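We use cookies to remember your reading preferences. By continuing you agree to our cookie notice. Accept | Manage settings

Notes from the bin corner

I've been promising an update on the Clatach picking work since November, and Naheed Mohmand finally cornered me at the coffee machine, so you're getting one!

Quick catch-up if you're new to the Hultwood side of the building. We're gathering examples for a learning system that has to pick mixed parts out of a deep metal bin. Somebody drives the arm through a pick, we save the joint positions, the camera view and the gripper signal, and then we mark the try as good or bad. Then we do it again. We're at 541 saved tries as I type this, and I drove more of them than my wrists would like.

The open middle of the bin is easy. You come straight down, you grab, you leave. The sides are where I lose my patience (and my lunch hour). A part sitting close to a wall leaves hardly any space for the tool, and the arm has to come in from the right and reach across with that whole fat loop of yellow and black cable hanging off the wrist. Parts near the left wall are my personal enemies. We want plenty of those in the set, though, so I keep putting them there.
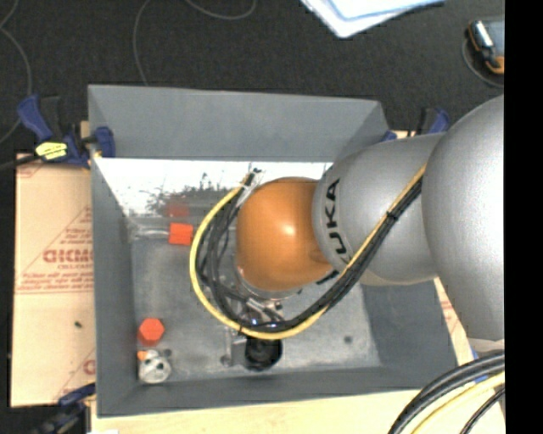
What we changed

Dae-han Ha talked me into shorter sessions. We used to go until somebody got cranky, and you could see it in the data: sloppy approaches, long pauses, a lot of wiggling. Now it's 20 tries, then swap drivers. The pauses are way down and I'm nicer to be around.

We also keep the bad tries now. I was throwing them out, which felt tidy, but the Seok model had never been shown a near miss and had no idea how to back off from one. So if you fumble a pick, don't hit delete! Mark it bad, add a word or two in the notes box ("bumped wall" is plenty) and move on.

The shiny band along the far wall is still a headache. Colored blocks show up in it as a blurry reflection, and I want more tries with something bright parked right next to it before the next training run.

What I need from you

I'm looking for 3 more drivers, no experience needed. Give me 60 minutes and I'll have you picking. The sign-up sheet is in the Ulcombe folder on the shared drive, or just come by and wave.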